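COMMUNIQUÉ DE PRESSE
Skestetport, mercredi 11 août

Flulteo relance la consigne du goûter : 500 bocaux, une tournée à pied et beaucoup de compote

Bonjour à toutes et à tous,

Je m'appelle Dimas Simanjuntak et j'écris ce communiqué moi-même, à la table de la cuisine, entre deux cuissons de rhubarbe. Vous me pardonnerez donc le ton ! Flulteo, c'est ma petite conserverie du quartier du port. J'y fais des compotes, des crèmes au sarrasin et, quand les cageots sont beaux, un sirop de mûres dont je suis assez fier.

La nouvelle de la rentrée, la voici : à partir d'octobre, tous nos goûters en bocal seront consignés et livrés à pied dans le centre de Skestetport. L'an dernier, nous avions fait un essai timide avec quelques commerçants de la rue des Voiliers. J'avais peur que les bocaux ne reviennent jamais. Ils sont revenus, souvent lavés, parfois avec un petit mot dedans (et une fois avec des noisettes, merci madame, elles étaient délicieuses).

Ce qui change pour vous

Vous commandez avant le dimanche soir, par téléphone ou directement à la boutique. Le mardi, Trotusia passe avec ses charrettes à bras et dépose la caisse devant votre porte ou chez le commerçant de votre choix. La semaine suivante, on reprend les bocaux vides. Pas besoin d'enlever l'étiquette, je m'en occupe, j'ai même fini par y prendre goût.

Trotusia, pour celles et ceux qui ne connaissent pas encore, est une équipe de livreurs qui ne travaille qu'à pied. Ils connaissent chaque escalier de la ville haute, et ils savent surtout lesquels éviter quand il pleut. Nous avons passé une bonne partie du printemps à dessiner la tournée ensemble, sur une nappe en papier qui est maintenant punaisée au-dessus de l'évier.

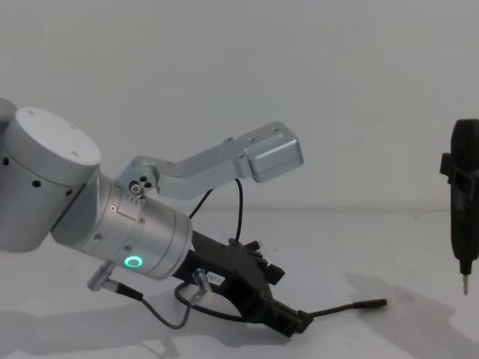 Des bocaux plus lourds, des recettes plus simples

Côté verre, nous avons choisi les bocaux de la maison Hubáček. Ils pèsent un peu dans la main, le couvercle ferme bien et l'ouverture est assez large pour qu'un enfant y mette sa cuillère sans en renverser la moitié sur la nappe. La première série compte 500 pièces. Si tout se passe comme je l'espère, nous monterons à 1 000 au printemps prochain, mais je préfère avancer tranquillement - l'arrière-boutique n'est pas extensible.

Pour les recettes, j'ai fait du tri. La pomme-coing reste, évidemment, j'aurais des ennuis avec ma voisine si je la retirais. La poire au thym revient après deux ans d'absence. La crème au sarrasin perd une bonne part de son sucre, et je trouve qu'on sent enfin la céréale. En revanche, le potimarron-vanille s'en va : je l'aimais beaucoup, j'étais bien le seul.

Nous avons vendu 3 328 goûters la saison passée, tous formats confondus. C'est énorme pour une cuisine de notre taille et je tiens à remercier les écoles, les deux librairies et le salon de coiffure du quai (oui, on y mange de la compote, et alors ?) qui nous prennent une caisse chaque semaine.

Venez goûter en octobre

Le premier mardi d'octobre, la boutique restera ouverte jusqu'au soir. Il y aura toutes les recettes de la saison, du pain de la boulangerie d'en face et les charrettes de Trotusia garées devant la vitrine, à essayer si le cœur vous en dit. J'ai prévu 700 petites cuillères en bois et j'aimerais vraiment ne pas les remporter !

Les journalistes qui souhaitent passer avant, voir une cuisson ou suivre une tournée du mardi sont les bienvenus. Prévoyez de bonnes chaussures pour la tournée, et un tablier pour la cuisson : la rhubarbe tache plus qu'on ne croit. Je réponds au téléphone l'après-midi, le matin j'ai les mains prises.

À bientôt à Skestetport,
Dimas Simanjuntak, Flulteo

À lire également
Sirop de mûres : la cueillette est ouverte
Trotusia cherche des marcheurs pour l'hiver
La poire au thym, histoire d'un retour
Points de dépôt : la liste mise à jour

Contact presse | © Flulteo, Skestetport - Tous droits réservés | Haut de page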